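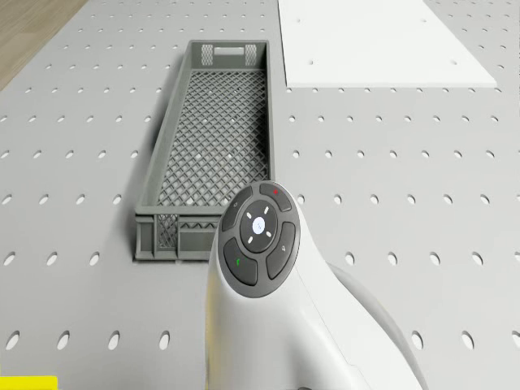

Simulated view over the arm's button pad, with an empty mesh crate on the pegboard top. Rendering from the Surby package.

Surby opens simulation service to small shops

2/22/21 – Dillden has started selling Surby, a subscription service that lets small shops try out a robot arm job on screen before they buy the arm. Sign-ups opened this morning.

Customers send in the measurements of their bench, bins and parts. Dillden builds the cell in software and hands back a working scene, arm included. Crates, trays and perforated tabletops come from a stock library of 371 items. Anything else is modeled to order, at extra cost.

Price is $1,000 for a single cell, $2,000 for a package that adds custom parts and 2 rounds of changes. No monthly fee until April, then a charge for storage. Amount not given yet.

First outside user is Brutine, a parts packer that wants to see if an arm can reach to the far end of its long crates without a second base. Results not out. The company said the setup took longer then expected, mostly because its own bin drawings were out of date.

Files also open in Pálfi, the free viewer many integrators already have on there laptops. Editing still needs a Surby login – a sore point with a few early testers, who wanted to move a crate over an inch and couldn't.

Support is by email only for now. Phone line planned, no date. Orders through the Dillden site, with delivery up to two weeks after drawings are recieved.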